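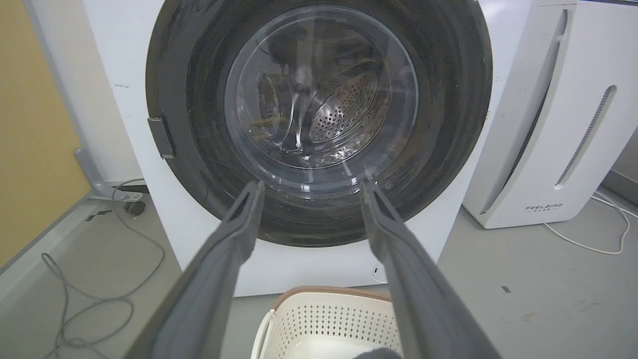 我们小组这学期选的题目，是老旧住宅楼在冬季发生烟熏污染之后，住户究竟该怎样清理、怎样恢复。选题的起因说来也简单，组里有两位同学租住在Tultberg的旧城区，十一月楼下一户厨房起了小火，火很快就灭了，可是烟味顺着楼梯间和管井一直爬到顶层，大家开窗通风了好久，衣柜里还是有味道。房东们各说各的，有的说刷一遍漆就好，有的说要请专业公司，我们听得一头雾水，干脆就拿它来做课题了。

## 一、调查方法

调查分两部分。第一部分是问卷，在Tultberg和邻近的Werport两地发放，一共发出1000份，收回有效问卷863份，比我们预想的多得多，在这里真心谢谢每一位愿意在门口站着听我们讲完的住户！第二部分是走访，我们去了6户经历过烟熏的人家，每户坐了一个下午，喝了不少茶，也记了满满几本笔记。

本来还想做墙面取样，可惜学校实验室的排期太紧，只好留到下学期。

## 二、住户通常怎么处理

走访中最常听到的做法，是先用湿抹布擦墙。这个做法很自然，谁看见黑灰都想赶紧擦掉，但干烟灰一沾水就容易渗进涂料里，越擦越花。Bucur修复公司的师傅带我们看过一遍他们的流程：先用带滤芯的吸尘器轻轻吸，再用干的化学海绵从上往下擦，最后才轮到清洗剂。他们用的清洗剂叫Flimonine，偏碱性，兑水之后用软布蘸着擦，擦完要再过一遍清水。

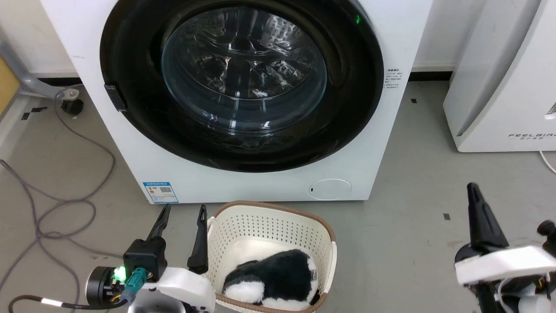 窗帘、床单一类的织物，住户大多是自己处理的。师傅的建议是先拿到室外抖掉浮灰，按洗标分开，烟味重的单独洗，洗完先闻一闻，还有味道就不要烘干，再洗一遍。羊毛和厚地毯最好送出去，我们走访的一户人家自己洗坏了一条毯子，说起来还很心疼。

## 三、费用与理赔

费用是大家最关心的，也是最难讲清楚的。走访的几户里，清理加重新粉刷的开支最高达1298欧元，其中很大一块花在天花板上，底漆没有封住，黄印子又透出来，只得返工。保险方面，不少住户不知道邻居家起火造成的烟熏也可以先向自己的保险公司报案，等想起来的时候，照片没有拍，发票也丢了。

## 四、不足与后续

问卷主要在周六上门发放，周末上班的住户很可能没有赶上，年轻租客也偏少。另外，气味的轻重全凭住户自己描述，同一层楼的两家人说法能差很远，我们目前只能照实记录。下学期打算补做墙面取样，并请住户按周填写气味记录表，表格的初稿放在附录二里。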